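**Bakke tabletop oil, two months in: 2 stars out of 5**

I bought the Bakke oil because the shop was out of the Skaltov I normally use, and because the can promises "one coat, one hour, done for the year." I don't believe sentences like that. I paid for it anyway, so I have some share in what follows.

The first coat went on easily. It smells like a new sneaker, so open a window. After an hour the top was still tacky enough to grab a paper towel and keep a piece of it. It was the next morning before I'd have put a plate down. The can doesn't mention humidity anywhere, and early October here was damp, so maybe that's on the weather. Maybe.

Color is where I'll give it some credit. The Skaltov turned my old bench the shade of weak tea. Bakke barely shifted it. If you like pale wood to stay pale, that matters, and most of the cheaper oils won't do it.

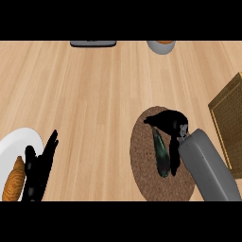

*Light wood with the grain running long and straight, faint darker streaks in it.*

Now the protection claim. I left a wet glass on the bench overnight, on purpose, in the second week. Ring. I sanded it out, put on a second coat, waited a full day, and tried again. Fainter ring, same glass. Coffee wiped off fine if I got to it quickly, but coffee wipes off bare wood too if you're quick. Tomato sauce left an orange shadow that took a week of scrubbing to fade.

The Zokanero website has 1073 reviews of this stuff, most of them five stars, and the ones I read were nearly all written the day the can arrived. I'd like to hear from those people after a winter.

One can did my bench twice with a little left in the bottom. The lid no longer seals, so that little is now a skin.

I have a can of Stimora hard wax on order and will try it on the other end. Until then, coasters.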